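How many sim demos before you train?
Bastix forum > Data collection

drulto_fan
We record pick tasks in simulation, marble counter, mixed objects. I have 738 episodes now.
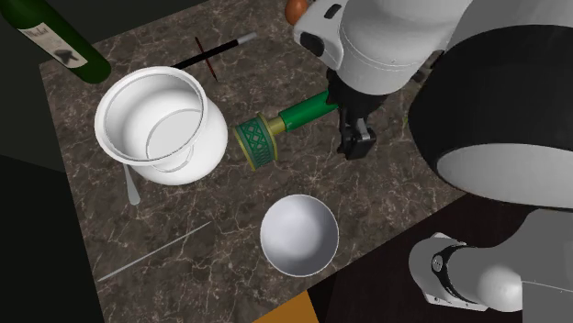 My question is if I should stop and train, or continue to 1804 as the plan says.

Alžběta Machala
Train now. You will learn more from one bad policy than from another month of recording.

grinditus22
I don't agree. With a cluttered counter, 738 is thin. How many start poses?

drulto_fan
22 — the arm always starts from one of them.

grinditus22
Then this is your problem. Randomize first.

Alžběta Machala
He can do both. Keep 140 episodes out for testing and don't touch them.

drulto_fan
Ok, training tonight. Do I delete the failed grasps?

grinditus22
No, label them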